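By Kerstin Stöcker
Last updated: February

We use cookies to remember your settings and to see which tips people read. Carry on browsing if you're happy with that, or change your choices at any time.

Looking after a wooden table without losing your weekend to it

I get more messages about tables than anything else, more than ovens even, so I've put all my table tips on one page and I'll keep adding to it. Most of them came from my own mistakes. I ruined a perfectly good pine table in our first house at Gitcombe by scrubbing it with a green scourer every single night (I thought I was being thorough!) and by the spring it was as furry as a peach.

First, find out what finish you've got. Put a drop of water somewhere it won't show, near a leg or under the lip, and go and make a cup of tea. If the water is still sitting there in a proud little bead when you come back, you've most likely got varnish or lacquer. If it has sunk in and left a dark patch, the wood is oiled, waxed or bare, and it will want feeding now and then. Don't panic about the patch, it dries out.

For everyday wiping I use a cotton cloth, wrung out hard, with the smallest squirt of washing-up liquid in a bowl of warm water. Then a dry cloth straight after. The dry cloth is the bit people skip and it makes more difference than anything you can buy in a bottle. Go with the grain, and don't forget the ends of the boards, they drink up water much faster than the top does.

I've gone off spray polish completely. It looks lovely for an afternoon and then everything sticks to it, and if you ever want to oil the table later you'll have a dreadful job getting the silicone off.

Crumbs in the joins drive me mad. If your table is made of boards there'll be a line where they meet, and sooner or later toast gets into it. A wooden cocktail stick run along the gap will lift most of it, then the soft brush on the hoover. Please don't use a knife! My neighbour Marcelino Lozano did his with the point of a paring knife and now he has a scratch the whole length of the table, which he covers with a runner when his mother comes.

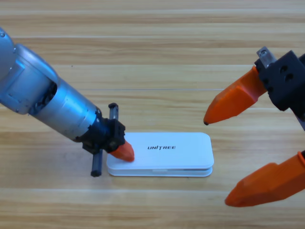 If the gap opens up in winter and closes again in summer, leave it alone. Wood moves with the heating. I once filled ours in January with a tub of filler from Romstead market, very pleased with myself, and by July it had squeezed itself out in a crusty little ridge that I had to scrape off. If it's wide enough to lose a pea in, or one board is sitting higher than the other, get a joiner to look at it.

White rings from hot mugs are nearly always damp trapped in the finish, and they're not as bad as they look. Give it a day or two first, some of them fade on their own. If not, lay a dry cotton tea towel over the mark and press with a warm iron, no steam, for a few seconds at a time, and keep lifting it to check. I've had rings vanish on the second go. Stubborn ones sometimes come out with a dab of plain mayonnaise left overnight, though I'll admit the smell put me off my breakfast.

Black rings are another matter. Those have got into the wood, usually from a wet tin or a plant pot, and you'll be sanding. Start with 100 grit if it's really rough and finish a good bit finer, always along the grain. You can buy paper as fine as 2000 but you don't need it for a table, the oil won't soak in properly if you polish the surface like glass. Save it for the car.

Oiling is my favourite job, I do it on a Sunday with the radio on. Wipe a thin coat on with an old T-shirt, leave it 20 minutes, then rub off everything that hasn't gone in. Everything! A sticky table means too much oil left behind. Two thin coats a day apart are much better than one thick one. And spread the oily rags out flat outside to dry before you bin them, never scrunched up in a heap, because they can heat up by themselves and catch fire. I hang mine on the washing line, well away from the shed.

Small dents will often come up with a damp cloth and the tip of the iron, on bare or oiled wood only. You're steaming the squashed fibres back to life. Be patient and let it dry before you decide whether it's worked.

Someone asked about candle wax. Harden it with ice cubes in a freezer bag, flick it off with an old loyalty card, then buff what's left with a warm cloth. Red wax may leave a tint, and I haven't found a cure for that one yet, so if you have, do write in.

Next month, drawers that stick.

Enjoyed this? Sign up for the newsletter and get new tips by email. You can unsubscribe whenever you like.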